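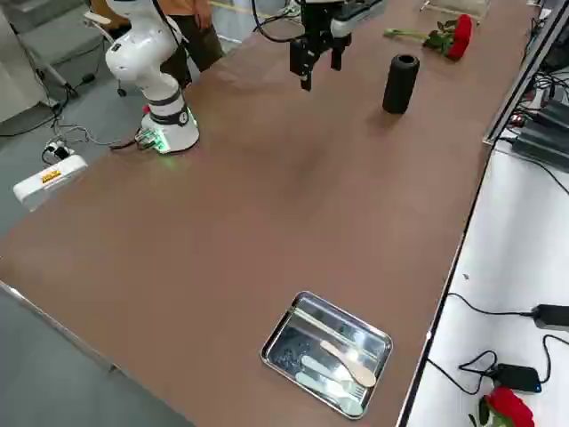 Two robot arms at a long brown-topped table. Photo: Fenna Van Acker

Muleritz Port Day Bag, 18 liters
Reviewed by Teodoro Espiritu
Oct 3, 2026

I took the Muleritz Port Day Bag on a cruise in February and have used it for day trips since. It is a small backpack sold to people who leave a ship in the morning and need to be back by late afternoon. There are plenty of bags like that. I wanted one that would hold a towel, a rain jacket, lunch and papers, and that I would not mind setting down on a wet pier.

The ship carried almost 4000 passengers, so getting off took a while in every port. You stand in a stairwell, then in a corridor, then in another line for the card scanner. A bag that sticks out behind you is a nuisance in those lines. The Muleritz is fairly flat when it is not full, and I could wear it on my front without looking like I was carrying a child. The ship card goes in a sleeve on the left shoulder strap. I was able to get it out with one hand every time, though the sleeve is tight and the card has scuffed along one edge.

Inside there is one main space and 3 pockets. The large pocket lies against your back and closes with a zipper you can't reach while wearing the bag. I kept my passport and cash there. The middle pocket is mesh and sized for sunscreen. The last one is on the outside, near the bottom, and I never found a good use for it. Anything you put in it gets sat on when you lean back on a bus seat. I lost the cap of a pen in there and crushed a pack of crackers.

The bottle holder is the weak point. It takes a narrow bottle and nothing else. The bottle I normally travel with would not go in at all, so I bought water on shore, and even then a full one slid out twice when I bent down to tie my shoe. An elastic cord across the top would fix it. My old De Smet pack had one and I never lost a bottle from it.

In Istmont we walked up from the pier to the old fort and back down through the market, most of it in steady rain. The bag is described as water resistant, which seems fair. The towel and spare shirt in the main space stayed dry. The outside pocket did not, and the shoulder straps soaked up a good deal of water and were still damp the next morning -- I hung the bag on the cabin door hook overnight and it made no difference. If you have ports on consecutive days, expect to put on wet straps at least once.

Comfort is good up to a point. With a normal load I forgot about it. With two people's swimming things plus a guidebook and a bag of oranges from the market, the straps began to dig in, and there is no chest strap to pull them together. Fenna Van Acker, who was traveling with us, is shorter than I am and found the opposite problem: the straps would not shorten enough and the bag hung low on her. Try it on with some weight in it before you buy, if a shop near you carries it.

The zippers have held up. One pull tab came off in the first week, but the zipper itself runs fine with a loop of string in its place. Stitching is sound everywhere I have looked. The gray fabric shows sunscreen stains, and cold water and dish soap only took out some of them. There is a navy version that would probably hide them better.

I compared it with the Zamudness roll-top, which my brother-in-law used on the same trip. The Zamudness is the better bag in rain and for kayaking or a beach landing by tender boat. It is worse for everything else. You have to unroll the whole top to get at a camera, and there is nowhere to put a ship card except your own pocket. It also costs quite a bit more.

Good: lies flat in crowds, card sleeve is handy, main space stays dry, safe pocket for papers.
Not so good: poor bottle holder, straps hold water, no chest strap, outside pocket is no use.

I am keeping mine and will take it again next winter. If you mostly do bus tours and walks in town, it is worth the money. If you carry a large bottle or pack for two, I would look at something bigger.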